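The Gesso Room

Vasco Abreu had been grinding the same spoonful of green earth since breakfast, and he was as happy as he had ever been in his life.

"Come and look at this!" he shouted up the stairs. "Tiago! It's gone like cream!"

Tiago Bastos came down with his coat still on. He had taken the early bus from Stovstead and was carrying a paper bag of eggs, held out in front of him like something that might go off.

"It's green," he said.

"It's green earth. It goes under the faces. You paint the whole head green first, like a frog, and then you bring the pink up over it in tiny strokes, and the green stays there in the shadows, just breathing." Vasco wiped his hands down his apron, which did nothing for either. "Six hundred years and it still works. Isn't that wonderful?"

The Correia altarpiece had lost one of its side panels to a fire, long before either of them was born, and the chapel at Bostano wanted a new one to fill the gap. They didn't want a fake. They wanted a saint by a living painter, made the old way, egg and pigment on gesso, and they had written to Vasco in January to ask if he would do it. He had said yes before he got to the bottom of the page. Then he had asked for Tiago, who was 35 and had painted nothing but theater backdrops, enormous ones, with a broom.

"I can't do small," Tiago had told him.

"You can do sky," Vasco had said. "Small comes."

And it was coming! All week Tiago had been learning to crack an egg, roll the yolk from palm to palm until the white let go, pinch it by its skin and prick it over a jar. He had ruined plenty. On Saturday he got three in a row, and Vasco actually applauded, and the woman from the Kunach bakery next door banged on the wall.

Now they stood at the bench together with the window open. Vasco mixed the yolk into the green with a drop of water, loaded a brush, squeezed nearly all of it out again and handed it over.

"Little strokes. Side by side. Don't go back into them."

Tiago bent down until his nose was almost on the test panel. He made one stroke, then another. They dried as fast as he could lay them, each one thin as a hair and perfectly itself, and he forgot about his coat and the bus and the eggs.
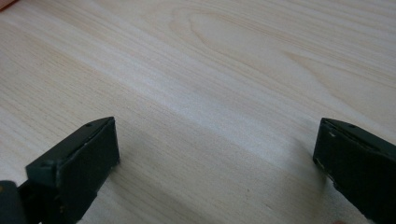
"Why can't I blend it, like I do with the backdrops?"

"Egg tempera dries in seconds, so there's never any wet paint left to push around. You get your soft edges by crossing one layer of strokes over another, and then another over that."

"How many layers?"

"For a cheek? I stopped keeping track at 100."

Tiago laughed out loud. Then he squeezed the brush between his fingers, the way he'd been shown, and went back to the jaw.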